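The quote came back in under an hour, which should have been the first warning. Cameron McPhee had asked Drania, a party rental outfit with a cheerful website, what it would cost to put on an outdoor lunch for 267 guests. The headline figure looked fine. Then the lines underneath started: delivery, late pickup, a "site readiness" charge, linen insurance.

McPhee plans events for a living and has stopped being surprised. "You read the second page first," she says. "The first page is there to make you feel good."

The business of renting tents, tables and chairs has always had extras. What has changed is how they are sold. Zumivis, which sends customers to local rental firms and takes a cut, lists 1,036 items on its site and describes nearly all of them as "all-inclusive." I asked what was included. The reply said that terms vary by supplier. So, not all. 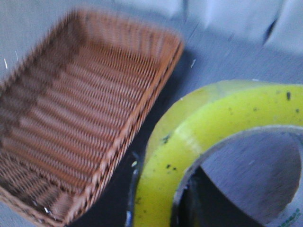
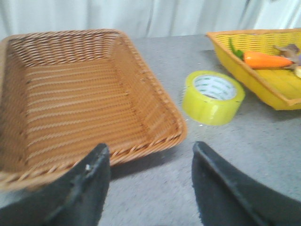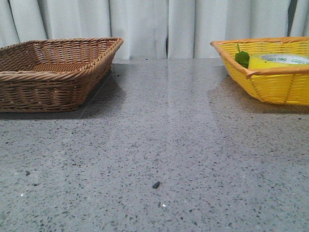
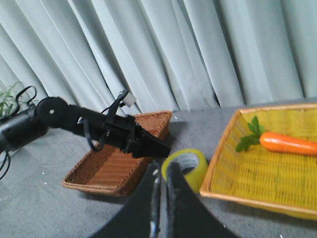 Issue 12 – Page 4

Sandhu, a smaller firm, takes the other road and prints every charge on one sheet. It is an ugly sheet. It also came in higher than Drania at first glance and lower once I had added everything up, though I had to ask Sandhu twice whether setup on grass costs more. It does.

Then there is the software. Troradier promises planners that it will compare quotes "like for like," and in June 2022 it began offering a free trial. I fed it the lunch quotes. It matched a padded chair with a folding one and called the folding one a saving. A spokesman told me the matching gets better with use – whose use, he didn't say.

None of this is a scandal. Tents are heavy, trucks cost money, and somebody has to come back at midnight for the tables. I don't mind paying for that. I mind finding it under a word like "readiness," which neither Drania's phone line nor its contract could define for me.

McPhee went with Sandhu in the end, after getting the grass fee knocked off. Her deposit was due in July. She is still waiting to hear whether the tablecloths come ironed.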